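OK so a few of you asked how the move to Rostemby went, and I have a cup of tea and a sore back, so settle in, this is going to be a thread.

We left on the first Saturday we could get a van, with everything we own in 24 boxes and my grandmother's lamp riding on my lap the whole way. I would not trust that lamp to anybody, not even Panagiotis, who is the most careful driver I know and who brought sandwiches for everyone (thank you again, Panagiotis Petridis, you are a saint).

The thing I keep thinking about is how much we gave away before we left. Ánh Tạ came over every night that last week and held things up one by one and said "really?" in that voice of hers. I had 5 can openers. I still don't know how that happens to a person.
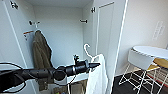

Anyway, I did cry over the books. I kept the cookbooks and my old paperbacks with the covers falling off, and the rest went to the shop on Gesard Street. The man there gave me $40 for the lot and let me pick one back out — I chose the bird guide, with my dad's pencil notes in it.

Rostemby itself is lovely so far. Just more than 2,000 people, one bakery, and everybody says good morning, even the teenagers. I've been walking down to the water before work and coming home with wet shoes and a much better mood.

I miss the old neighbors terribly, though. If you're thinking of coming to see us, November is wide open, and the bakery does a walnut roll I'd like your opinion on. Bring slippers, the floors are freezing!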